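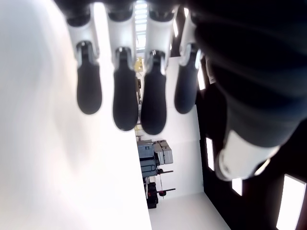

A four-fingered hand with a thumb, seen from close to the wrist, with equipment cases stacked beyond it.

Ferdinand Ruchti keeps a binder of safety rules for robot hands, and he will tell you that he trusts less than half of it. He has spent 14 years checking automated work cells, first for a packaging firm and now on his own, and he has a low opinion of documents that say "adequate" without saying adequate for what.

"I read a sentence like 'the operator shall maintain a safe distance' and I want to call the person who wrote it," he says. "Safe from what? The fingers? The arm swinging? The thing the fingers are holding? Those are different distances."

We met at Faltach, a test shop where small manufacturers bring their machines before they sell them. Ruchti comes in to review the house rules. His latest job was a set of guidelines for hands with several fingers, drafted under the name Siden, and he was asked to say whether it could be used on a working floor. His answer ran to eight pages. Most of it was no.

His main complaint is that the draft borrows from rules written for two-jaw grippers. A two-jaw gripper opens and closes. You can measure the gap, put a number on the squeeze, and tape off the area. A hand with a thumb can pinch in places the drawing doesn't show.

"People see fingers and they relax," Ruchti says. "It looks like something they'd shake. I've watched grown engineers stick their own hand in there to show me how gentle it is. Then I ask who has the stop button, and it's on a desk across the room."

The Siden draft does mention pinch points. It gives them one paragraph and tells the user to "identify and mitigate" them. Ruchti would like a table instead: each joint, each pair of fingers, the thumb against the palm, and for each one a measured force, taken with a gauge, on the machine as it will be used. He doesn't accept the maker's data sheet as a substitute.

"The data sheet is for a new hand on a bench. I want the number after it's been running. The pads wear, the joints get a little play in them. If the rule says test once at delivery, then it's a rule about delivery."

How often, then? The draft says every 2,000 hours. Ruchti wanted to know where that figure came from and got three different replies from the people who wrote it. One said it was industry practice. Another said it came from an earlier guideline on conveyors. The third thought it had been a placeholder.

"So it's a placeholder," he says. "Fine. Print the word placeholder next to it."

He is no kinder to the other side of the argument. A supplier called Trodudero has been telling customers that soft fingertips make most of the rules unnecessary, and its sales material leans hard on the word "compliant." Ruchti points out that the word means two things in this business, squishy and lawful, and that the brochure slides from one to the other in a single paragraph. Soft tips help with a bump, he says. They do little for a finger caught between two hard segments further up.

I asked whether he was simply against putting these hands next to people. He took a while to reply.

"No. I'd put one next to me, with the conditions I'd write. Slow speed while anybody's in reach. A stop you can hit with your elbow. Somebody on shift who is allowed to shut it down and doesn't get a phone call about it afterward."

That last condition is in none of the drafts he has been sent. He has proposed it twice. At Ninh, a parts plant that adopted an early version of the rules in March, he found that the staff had all signed the training sheet, and that the sheet took about 90 seconds to read. He timed himself. It had a line for the date and a line for the signature, and no line for what the person had been shown.

"They followed the rule," he says. "The rule said training must be documented. It was documented."

The plant has since added a practical session, where each worker stops the machine by hand and then restarts it under supervision. Ruchti thinks that's an improvement and won't go further until he sees the stop logs. If a log shows no stops at all over several months, he reads it as a bad sign.

The people behind Siden say a second draft is coming, with the table he asked for. He has seen the outline. The column for measured force is there, he told me, and beside it is another column headed "or manufacturer's value."

"I've already crossed it out on my copy," he says.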